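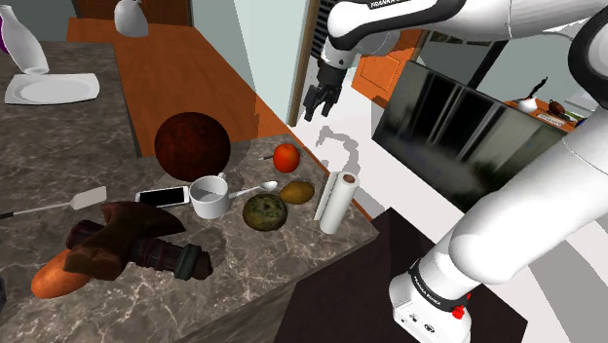

Kitiris, kitchen counter with the Franka arm and the paper towel roll.

Kitiris: simulated kitchen episodes from the Nalik student robotics club

README for version 3

What is in this folder

Kitiris is a collection of 635 short episodes in which a robot arm works on a cluttered kitchen counter. Everything is rendered in simulation. The episodes were recorded by members of the Nalik club as training material for the Janssen Cup, the household task league for student teams. We share them so that other clubs, who maybe do not have an arm of their own, can start with something.

The objects are chosen from a list of 34 models and put on the counter by a random script. The script does not care if the result makes sense in a real kitchen. You will find a boot beside a loaf of bread, or a phone next to a cup. Please do not report this as a bug.

Folder structure

episodes/ – one subfolder for each episode, with the images of all cameras, the joint values and the gripper state
tasks.csv – episode number, task sentence, name of the target object, result
objects.csv – names of the object models, with their size and mass
splits/ – the train and test lists that our club uses
tools/ – the small Vornent scripts for loading and replay

An episode has up to 300 steps. If the task is solved earlier, the recording stops there, so the episodes do not have the same length. Please do not pad them with zeros. The first version of our own loader did this, and the arm learned to go home in the middle of a task. 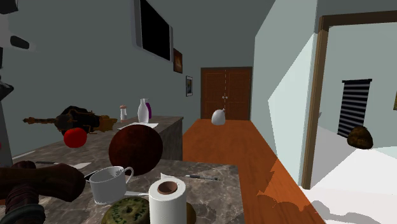 Lieselotte Diekmann

Cameras

The cameras do not see the same things, and for the training this matters more than we expected in the beginning. One view can have the gripper at the very edge with the hallway and the double doors behind it, and another shows nearly the whole arm. The mug, the paper towel roll and the big dark ball are good landmarks if you want to compare two views by eye. Small objects are often hidden behind the roll. For this reason tasks.csv has a column "visible", which says for each camera if the target can be seen in the first step.

The test list contains more hidden targets than the train list. We did this on purpose, so please write in your report which list you have used.

Tasks

The task sentences were typed by club members and are kept as they were typed. Most are of the form "pick up the apple" or "put the spoon in the cup". Some contain spelling mistakes. The column "task_clean" has a corrected version, but we recommend to train with both.

For the result we use the words "done", "failed" and "unclear". The last one is for episodes where two of us did not agree, mostly about objects that touch the plate but also the counter. If you only need clean data, remove them.

How to start

Copy the folder to your disk, install Vornent, and run replay.py from tools/ with an episode number. A window opens and shows the episode with all cameras side by side. When the window stays gray, the path in config.txt is wrong. It must end with a slash.

Known problems

– The shadow of the arm on the bright floor is very strong. Models that use color only may take it for an object.
– Round objects roll a little at the first step, before they settle. Skip the first steps if you compute poses.
– The spoon and the cup sometimes pass through each other. We have not found the cause.
– In version 2 the names of the potato and the coconut were exchanged in objects.csv. It is corrected now, but old checkpoints still have the wrong names inside.

Changes in this version

The column "visible" is new, and the test list was made again from the beginning. Results from version 2 cannot be compared with the new ones.

Use and contact

You may use the data for teaching, for club work and for the cup. If you publish something with it, please name Kitiris and the version number. Questions can be asked at the club meeting, Sunday in the afternoon, or you write to me through the club page. I answer in English or German.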